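**Table clearing by teleoperation: proposed session rules** (Vodirel operators' board, Demonstration Methods)

**seltby_ops** wrote, October 10, 2024:

Members are asked to comment on the draft rules for the meal clearing task before they are adopted at the Trarkcombe site. The operator controls both arms remotely. One hand holds the paper bag open at the table edge and the other transfers waste into it. Under the draft, each operator completes 100 demonstrations, and any attempt with more than 2 failed grasps is discarded.

The table is to be set with mixed leftovers: crayfish in a heap, a drinks can, a tipped cup, a bottle on its side, tomatoes in a clear tray. 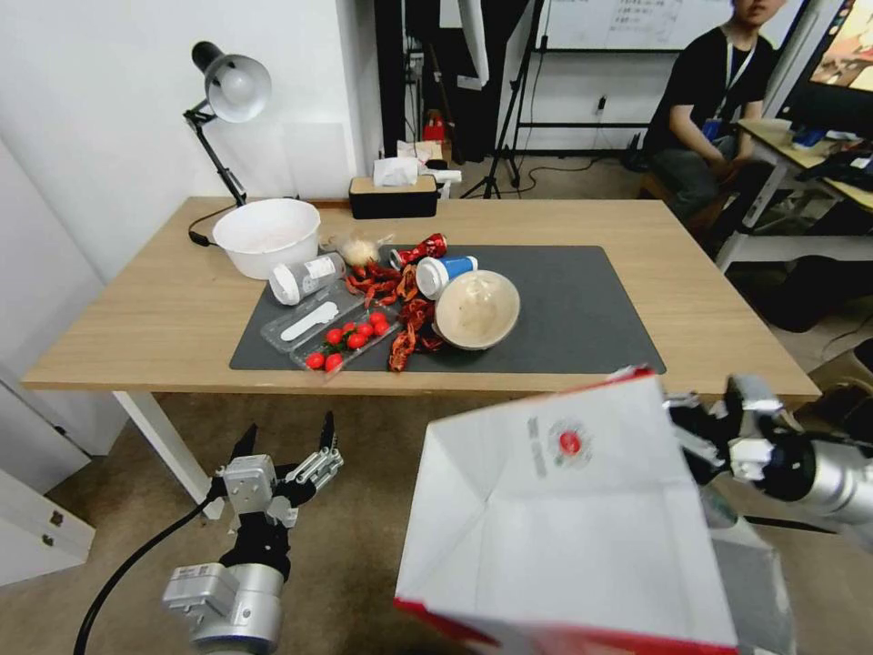
The draft does not prescribe an order of removal. Operators may begin with whichever item they judge easiest to reach, provided that the bag hand does not release the bag before the final item.

**agbenyega_lab** wrote:

We cannot support the discard rule. A failed grasp followed by a sound correction is useful training material, and crayfish will produce many of them. The legs catch on one another and two come up together. In June we kept all such attempts, labeled them, and lost nothing by it.

**mat_and_tray** wrote:

I disagree with the previous reply. Labels were applied inconsistently in June, and six of my own sessions had to be reviewed again. A strict limit is easier to enforce.

I would also request a fixed order. Free choice gives us as many strategies as we have operators.

**agbenyega_lab** wrote:

A fixed order is acceptable for the can and the cup. It is not workable for the heap, which shifts whenever something is lifted.

**seltby_ops** wrote:

The discard rule is withdrawn pending a revised labeling guide. The question of order remains open. Please state whether the bowl should be moved before the crayfish or left in place.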